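Laying and clearing on a printed cloth
Speaker notes, Vaughan Halliday, Ruawai session, 5 October 2024 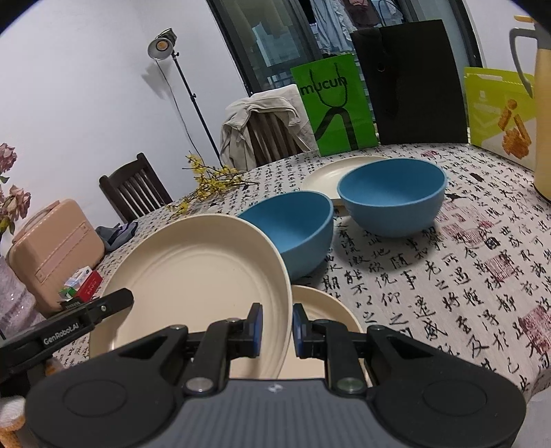 Start with the cloth. Off-white ground, black brush-style characters in columns. A patterned cloth affects table work in two ways: marks are harder to spot, and the columns give a ready line for setting out. Ask the room who squares up by eye and who uses the print.

Tableware on this setting: cream plates, blue bowls with lighter rims. Cream against off-white gives low contrast at the plate edge. The blue bowls stand out and are better used as reference points when checking spacing from a distance.

Handling plates (allow 10 minutes).
Lift one side first, then take the weight at the rim. Do not drag. A foot ring dragged over cloth pulls the print out of line and every other place has to be reset. Thin rounded rims chip when two plates meet edge to edge, so keep a clear gap while one plate is tilted beside another.

Order of clearing.
Bowls before plates if they stand in front. Plates before bowls if the bowls are at the back. Bevan McKinnon prefers bowls first in every case; mention this and move on.

Stacking.
Plates with plates, bowls with bowls. No bowl on a plate stack during carrying. The Stondeck trial in February covered 257 place settings and most of the rim damage was at the stacking stage. Refer questions on the trial to Rosaire Carrier.

Cloth care.
Shake out, check under where the plates stood, fold along a gap between columns. A fold across the characters shows as a crease through the print at the next laying. Povley cloths are pressed on the reverse only.

Hand round the Sulloto sheet. 110 copies printed, one per pair.

If time is short, drop cloth care. Corey Pirihi repeats it in the linen session after the break.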